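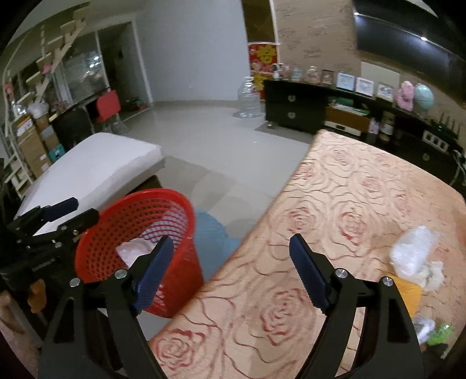
Red basket and litter on the table cover, Wednesday

From: Marlies Sutter
To: Welto housekeeping list
Subject: Re: Table litter, room 21

On Wednesday, Rizwan Tarar wrote:
> Does the litter on the long table go in the red basket or
> in the bag for Pisville? Ticket 2712 doesn't say.

Red basket. It already has a crumpled white piece in it, plastic or tissue, so it counts as mixed waste. The plastic bag and the tissue on the right side of the table go in as well. Pick up by hand and do not sweep: crumbs catch in the embossed roses on the cover.

The light blue plastic item on the floor behind the basket is not litter until someone checks it. Leave it by the cabinet.

Basket is emptied at 11. I have updated 2712.

Marlies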